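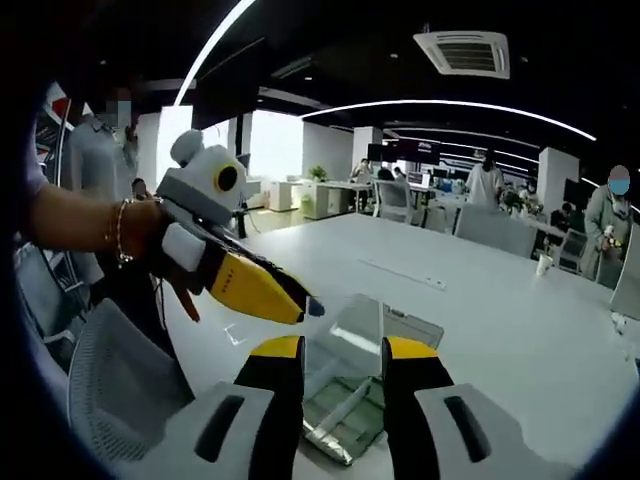

Marlies Rüegg, 3/19/20

A few words about shared tables, as we have had the big white one in our office for half a year now and I have become a little strict about it.

First, the power strip set into the top. I was against it, I wanted the sockets on the wall. I was wrong. Before, we had cables across the floor and Urs fell over the same one two times.

But please, paper cups do not belong near the sockets. I have said this at lunch and I have said this by e-mail. Now I say it also in public - hello Vinzenz.

Second, clear acrylic boxes. I like them very much because one sees at once what is missing. They show every fingerprint. A soft cloth with a little soap is enough, kitchen paper makes small scratches.

A white table is the same story. Pencil goes off easily, coffee goes off if you are quick. For the blue marker I have still no solution. Who knows one, please write me.

The mesh chairs cost 133 each and we took 12. Hubert finds them too hard. I sit on mine the whole day and my back is quiet - so I think it is a question of the height, and he has never touched the lever.

Next I will write about the shelf. There the discussion is longer.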